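4.2 Does repair extend the working life of office computers?

The claim that repair programs keep desktop computers in use for longer is repeated so often in the policy literature that it has come to be treated as settled. We are less sure. Most of the published support rests on figures supplied by the programs themselves, and these figures usually count a machine as "saved" on the day it leaves the bench. What happens to it in the following year is seldom recorded. A computer that goes back to a storeroom shelf has been repaired, but it has not displaced the purchase of a new one.

The Vomthorpe register is a case in point. It lists 492 desktop computers accepted for repair and gives an outcome for each, and it has been cited in support of two municipal procurement plans. Its outcome field, however, has only two values, "returned" and "scrapped." Sjöberg, who compiled the register, concedes in her notes that "returned" covers machines sent back to the owner in any condition, including those with a fault left in place at the owner's request. We do not see how a survival rate can be read out of such a field, though several authors have done so.

We therefore drew a sample of 200 entries and tried to follow each machine forward through the asset lists of the offices that had sent it in. For 80 of them we found no later trace at all. It is tempting to treat these as failures, and equally tempting to leave them out, which is what the Toivonen report did with its own missing cases. Either choice decides the result in advance. We report the findings both ways in Section 5 and put little weight on the gap between them.
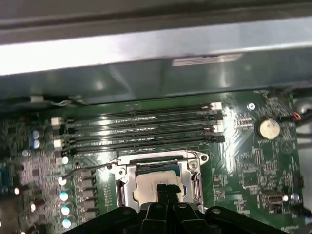 Figure 3. Motherboard inside a desktop computer case, with cabling at the upper right.

A second difficulty concerns what is meant by a repair. In the Jasstead data, swapping a power supply, reseating a memory module and reinstalling the operating system are all entered under the same code. These jobs differ greatly in cost and in what they say about the remaining life of the hardware. An office that reinstalls the software on a healthy computer has spent some staff time. It has not rescued anything from the waste stream, yet the job carries the same credit in the yearly totals as the replacement of a failed part. Removing the software-only entries would be a simple correction, but the free-text notes needed to do it were discarded in June, when the records were moved to a new system.

Nor can we set aside the question of selection. Offices send in the machines they expect to get back. The Drevell survey, often quoted for its finding that repaired desktops stay in service 5 years longer than unrepaired ones, compares the first group with computers that had already been judged not worth the trouble. The difference may be real. It may also be nothing more than the judgment of the people who did the sorting. The survey's authors mention this in a footnote and then proceed as if it had been dealt with.

None of this shows that repair is pointless, and we do not argue that it is. Our complaint is narrower. The evidence now available does not allow anyone to state how much purchasing is avoided for each machine repaired, and programs funded on the strength of such a number should be asked where it came from. Section 5 sets out the follow-up procedure we used and the assumptions that we could not test.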